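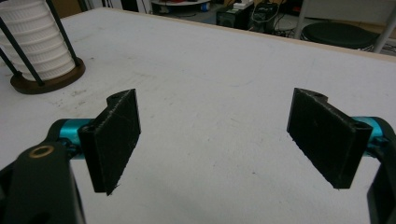
When I asked Siiri Hakala if I could come and talk to her about tables, she laughed so hard she had to put the phone down. But she said yes! And then she talked for most of an afternoon, and I came home with eleven pages of notes and a very strong urge to scrub my own desk.

Siiri looks after the shared workroom at Komside, where people book a table for a morning or a week and do whatever it is they need to do. She's been at it since the Nolloritz building closed and everything got moved across town one wet December. "We brought the tables and the stools and one kettle," she says. "The kettle died in the first week."

What I wanted to know was why she's so fond of plain white tops. I'd have picked something darker, myself (I spill things).

"Oh, no, you want to see what you're doing," she tells me. "You put a small screw down on a dark table and it's gone. On white you find it. You also find every scratch anybody ever made, but I've stopped minding that. Gray streaks, little specks, fine, it's a worktable."

She did mind once. In her first year she tried to get every scuff out with a cleaning paste and a lot of elbow, and all she got was a shiny patch that looked worse than the marks. Now it's a damp cloth, a drop of dish soap, and then a dry cloth straight after. The wooden edges get wiped along the grain and never soaked. "People forget the edges," she says. "That's where your sleeves go all day long!"

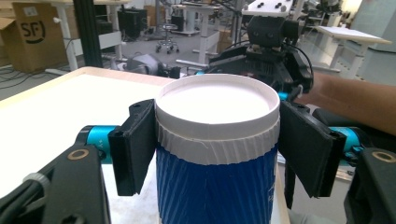
Workroom and Stores Team, Komside

I asked about containers next, because I'd noticed she has opinions. She does. She likes a round one with ribs on the side, like the blue and white one, and she likes a flat top.

"Ribs are lovely when your hands are tired," she says. "Smooth ones slide around on you. And with a flat top I can put a label on it and read it from where I'm standing."

Labels are a whole subject with Siiri. She wrote 63 of them the winter after the move, by hand, and then the marker turned out to be the kind that rubs off. (She told me this very calmly. I would have cried.) These days she writes on paper tape and sticks it on the lid, and if the contents change, the tape comes off and a new piece goes on.

What about cardboard boxes? She sighs. "They come in faster than they go out. I let a box stay while somebody's using it. Then I flatten it myself if I have to."

Cables on the floor get the same sort of patience. She doesn't chase them during the day, when people are in the middle of things. She gives it 30 minutes at the end of the afternoon, starting at the wall and working in, and coils whatever isn't plugged into anything. The stools with wheels go under the tables last, so she isn't rolling them out of her way the whole time.

I wondered if she ever gets to sit at one of the tables herself. Sometimes, early, before eight. She's been mending a lamp from the old Sotham office, a bit each week, and she's in no hurry with it.

"I take the table nearest the door," she says. "Bad light, but I hear the delivery."

There's talk of a second room next spring, and she's already been asked what she'd want in it. More white tables, obviously. Hooks, too, plenty of them, and a shelf at a height she can reach. I asked if she'd buy new, and she looked at me as if I'd suggested marble.

"There are perfectly good ones in storage at Uzor," she says. "They need a wipe."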